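Lab visit, Skirkgate, Wednesday afternoon

Typing this on the train back to Dalum so excuse the mess. Got to the Skirkgate building at 2, signed in, wrong elevator, right elevator. Yasaman Moradi runs the manipulation side and she did the whole tour herself, fast talker, I missed maybe a third.

Hand-held grippers, two at a time, plastic food tubs and a wire shelf.
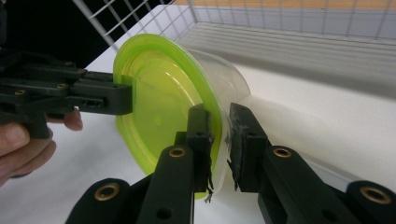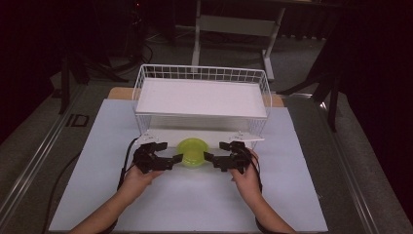

Main idea. They don't drive a robot to collect the training data. People do the task by hand, holding the same kind of fingers the robot will have, and the policy learns from the recordings. Quicker than teleop by a lot. Last year at Serkisstead I watched a guy spend most of a morning steering one arm toward one cup.

The result she wanted to talk about: 2220 demos in the full set. Then they trained again on only 219, picked for variety (different start spots, different grips, different people), and the small set came close on the shelf task. Not equal. Close. She would not give me a percentage, paper's still in review. Fair enough.

What hurts the small set is handovers between the two hands. Timing drifts, one side lets go early. She thinks it's a sync problem in the logging and not the policy at all, her student disagrees, there was a short argument in front of us which was the best part of the day.

Clear plastic is hard too. Depth is bad on it so they dropped depth and went with plain color video. I asked about glass, she made a face.

Other notes, no order:

5 people have done nearly all the recording. Worry is the policy learns their habits. New people coming in May.

Failed tries are kept and labeled, not thrown out. Want to ask Balogh if we do this, I dont think we do.

Tried the grippers myself. Heavier on the wrist than I expected, and you stop trusting your own eyes for distance. Dropped the tub twice. My recordings will not be in teh set.

Coffee terrible. Slides promised by email, will forward when they land.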